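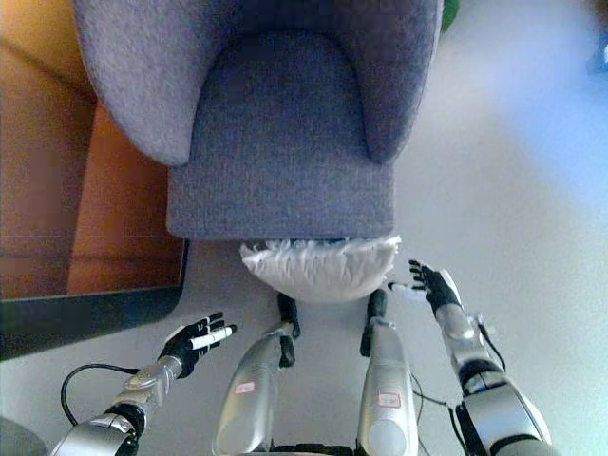

Have you ever wondered how cloth gets made? I think about it all the time! My favorite way is weaving, where some threads go up and down and others go over and under them, again and again. Look at the gray armchair and you'll spot a weave with tiny flecks of lighter and darker color mixed in. Grown-ups call that "heathered," like the purple heather plant.

When I was little I wove a mat with 2 colors of yarn on a cardboard loom (it came out very wobbly). My teacher, Snežana Hoxha, hung it up anyway! You can try it with paper strips. Go over, under, over, under, then start the next row the other way.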